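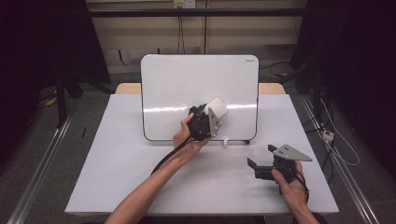
By Esi Nyarko and Dinesh Sheikh
Project report, Wiltska study skills course

Print | E-mail

Home | Projects | Staff | Contact

Small tabletop whiteboards are supposed to replace scrap paper. We doubt it. The board is glossy enough that overhead light leaves a glare on it, right where you'd want to write. Erasing is one more job, and a bit of red scribble near the top doesn't help anyone study. The clip-on feet do look neat.
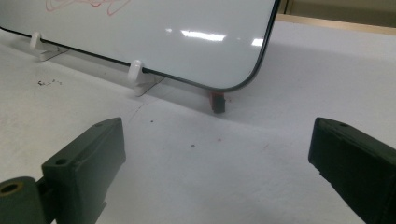

What we would change

A matte board, or paper. Araba Alhassan disagrees with both of us.

Related projects
Desk lamps at Vaditz
Is scrap paper free?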